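Notebook, kitchen clearing task
January, started 7:40 am

Picking up from last entry. Question is still the one Begay keeps asking in their emails: can it clear a counter yet, yes or no. They want a line for their spring meeting. I don't have a line.

Where we are. Oko planner on top, Godenance grasp model underneath, same as before the break. Sim only this week. Reran the full batch overnight, 1000 episodes, mixed clutter, random start layouts. Counter cleared completely in 487. Last time we were a bit under that so ok, progress, but look at what "cleared" means: everything off the counter and into the right bin, no time limit. Someone at home would have lost patience and done it by hand.

Broke the misses down by object before coffee. Round stuff mostly fine. Sponge fine, it's big and boxy. Cutlery is bad. Knives and spoons lie flat and the fingers either skate over the top or jam into the counter and the episode aborts. Bottles on their side roll when nudged, then the planner goes on believing the old position for way too long.

Stepped through one of the crowded layouts by hand to see what it picks first. I would take the bottle first, get it out of the way. It went for the brown thing in the middle.
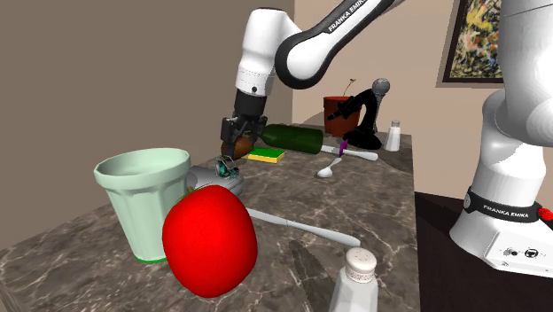

Sim, crowded counter, Franka at the brown object. Knife, sponge and bottle still to do.

Notes from stepping thru:
- approach from straight above every time, even with room at the side. Old habit of the grasp model, was trained that way
- reflective objects get low scores. Suspect the renderer, check lighting before blaming the net
- no notion of "leave that alone". Plants and appliances are on the keep list only becuase we typed them in. A person knows a flowerpot stays put

That last one bothers me more than the grasping. Grasping gets better every time we add data. Knowing what counts as mess, not sure. Ultow says their labels cover it, had a look, 3772 entries and plenty of them disagree with each other. Salt shaker is "put away" in one and "leave out" in the next. Depends on the house I guess.

10:15. Changed the retry rule, two tries then move on to another object and come back. Short run, flat cutlery still bad but it stops wasting the whole episode on one spoon. Keep.

11:50. Tried tilting the wrist for knives. Better on handles, worse on blades. Left it behind a flag, off by default.

After lunch: lighting check done. Turned the reflections down and scores for metal things came up. So part of it was the renderer. Doesn't help us in a real kitchen where we can't turn anything down.

Draft for Begay: it can clear simple counters slowly, crowded ones about half the time, in simulation, with a keep list written by a person. Don't let them shorten that to "yes".

To do
rerun full batch with new retry rule, same seeds
bottle tracking, refresh pose after every contact
ask Ultow which labels were double checked
fix the log script, it overwrote the first part of last nights run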